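Members of the Hamdy Public Employees Association have elected Desta Abdella as their next president, the association announced on 1 Jun 2019. She takes over from Viorica Furtună, who decided last winter that she would not seek a third term.

Abdella received 485 votes in the mail ballot. Peiyu Song, a payroll specialist and the current secretary, received 410. A total of 1,324 members were eligible to vote, and the association said no ballots were challenged.

The association represents clerks, inspectors, library staff, road crew dispatchers and other non-supervisory employees of the city of Hamdy and two nearby towns, Modico and Ullomness. It was formed when three smaller locals merged, and the merged group still bargains separately with each of the three employers.

Abdella has worked for the city for 17 years, first at the permit counter and later as a building records supervisor's assistant. She became a shop steward in her second year and has sat on the bargaining team for the last two contracts. Before that she worked in the billing office of a hospital, where there was no union.

"I know most of the people who voted for me and a good many of the people who didn't," Abdella said after the result was read out at the association's office on Prorklow Street. "They all have the same contract, and it runs out next year. That is what I plan to spend my time on."

The Hamdy contract expires at the end of June 2020. Talks are expected to open in January. The Modico agreement has another two years to run, and the one in Ullomness was renewed in the spring with small changes to the sick leave language.

Pay for the lowest grades was the main issue in the campaign. Both candidates said the starting rate for clerks had fallen behind the rate paid by private offices downtown, and both wanted the first two steps of the pay scale dropped. They differed on health insurance. Song argued for staying with the present plan and asking the city to pay a larger share of the premium. Abdella wants the association to look at other plans first – a position that drew questions at all three candidate meetings, mostly from retirees and members close to retirement.

She has said that no change of plan would go forward without a separate vote of the members.

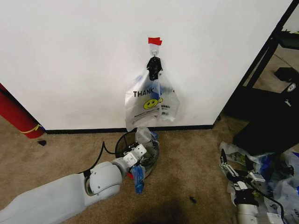

When does the new president take office?

Abdella's term starts on the first day of July and lasts three years. Until then Furtună remains president and will chair the June meeting.

Two other offices were on the same ballot. Youssra Bouazza, a water quality inspector, was elected vice president without opposition. Fidelina Salazar won the recording secretary's seat that Song gave up in order to run for president. Salazar works at the main library and has edited the members' newsletter since 2015.

The race for the three at-large seats on the executive board will go to a runoff, as only two of the five candidates passed the threshold set in the bylaws. Runoff ballots will be mailed to home addresses. Members who have moved in the past year were asked to check with the office that their address is current.

Bouazza will be responsible for grievances, a job that has belonged to the vice president since the merger. She said the backlog was her first concern. Some of the open cases concern the shift bidding rules for dispatchers, which the city changed last fall. The association filed a group grievance over the change, and it is now waiting for an arbitrator's date.

"People file and then they hear nothing for months," Bouazza said. "Even when there is no news, they should get a call telling them there is no news."

Furtună led the association for six years. During that time it won a paid parental leave clause in Hamdy, the first in any of its contracts, and brought in the part-time library pages, who had not been covered before. Organizing the pages took two tries. The first petition fell short of the required signatures, and the second was accepted after the city dropped its objection over seasonal workers.

Her second term was harder. The city froze hiring in her fourth year in office, and the association lost members as vacant jobs went unfilled. A dues increase that she backed was voted down. She brought a smaller one to the members the next year and it passed.

Furtună will go back to her job in the assessor's office, from which she has been on union leave. She said she had agreed to sit in on the opening sessions of the contract talks if the new president wanted her there. Abdella said she did.

Song, who congratulated Abdella at the count, will stay on as a steward for the finance department. He said he had not decided whether to run again.

"It was a fair vote," he said. "I would have liked more people to send in the ballot, whichever of us they picked."

Turnout was higher than in the last contested election, according to the election chair's report. The report recommends that the association keep mail voting but extend the return period by a week, after several envelopes arrived too late to be counted. It also asks for larger type on the instruction sheet. The board will take up both points in September.

A bargaining survey will go out to Hamdy members in August. It will ask about pay, scheduling, insurance, and the tuition benefit, which over 200 employees have used under the current contract. Stewards will carry paper copies for members who do not have a city email account, mainly the pages and some of the field staff. The answers will be used to draw up the association's opening proposals, which the members must approve before talks begin.

The bargaining team has seven seats. Four are filled by the executive board and three by election within the departments, and nominations for the elected seats are open until the end of July. Nominees must have been members in good standing for at least one year. Forms are available from any steward or at the Prorklow Street office, which is open until 6 p.m. on workdays.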